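Landjugendarbeit und Ehrenamt
Skript zu Einheit 3: Spendenaktionen mit Wirtschaftsdünger
Stand: 20. November 2022

3.1 Gegenstand
Behandelt wird die Abgabe von abgesacktem Pferdemist und Rindermistkompost an Privathaushalte gegen Spende. Grundlage ist die Aktion der Landjugendgruppe Briserholm im Ortsteil Banau. Die Düngewirkung selbst ist Thema von Einheit 4.

3.2 Material
Frischmist ist für die Abgabe an Hausgärten ungeeignet. Verwendet wird abgelagertes Material mit krümeliger Struktur. Pferdemist mit hohem Späneanteil bindet beim Abbau Stickstoff und ist gesondert zu kennzeichnen. Die Herkunft wird je Charge notiert.

3.3 Mengenplanung
Die Gruppe Briserholm kalkulierte mit 300 Säcken zu je 50 Litern, also 15 m³ Material. Beim Absacken ist die Schüttdichte zu beachten: Nasses Material überschreitet schnell das Gewicht, das eine Person sicher tragen kann. In diesem Fall wird der Sack nur teilweise gefüllt und das Volumen auf dem Etikett angepasst.
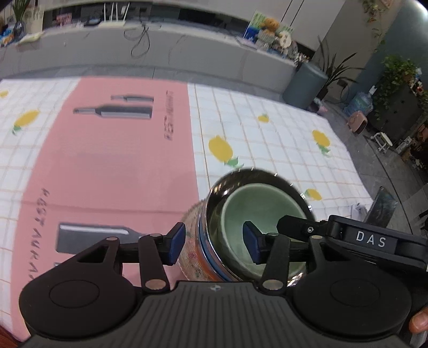

Abb. 1: Gestapelte Schüsseln, davor ein schwarzer Greifer

3.4 Bestellung und Auslieferung
Bestellungen werden bis Ende August angenommen und nach Straßenzügen sortiert. Pro Fahrzeug sind eine Fahrerin oder ein Fahrer und zwei Ladekräfte vorzusehen. Zu klären sind vorab:
- Versicherungsschutz der Gespanne bei nicht landwirtschaftlicher Nutzung
- Ladungssicherung und zulässige Anhängelast
- Mindestalter der Mitfahrenden
- Reinigung der Fahrbahn nach dem Abladen

3.5 Abrechnung
Einnahmen und Ausgaben werden getrennt erfasst. Der Spendenzweck muss vor Beginn der Aktion feststehen und auf dem Bestellzettel genannt sein. Wird der Sack zu einem festen Preis abgegeben, liegt ein Verkauf vor; die steuerliche Einordnung ist dann gesondert zu prüfen. 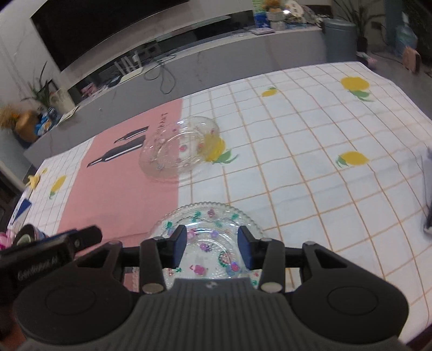 Abb. 2: Greifer mit dunkelblauen Fingerpolstern, Rückansicht

3.6 Aufgabe zur nächsten Sitzung
Erstellen Sie einen Tourenplan für 4 Gespanne. Ladezeiten und Rückfahrten zum Lagerplatz sind auszuweisen.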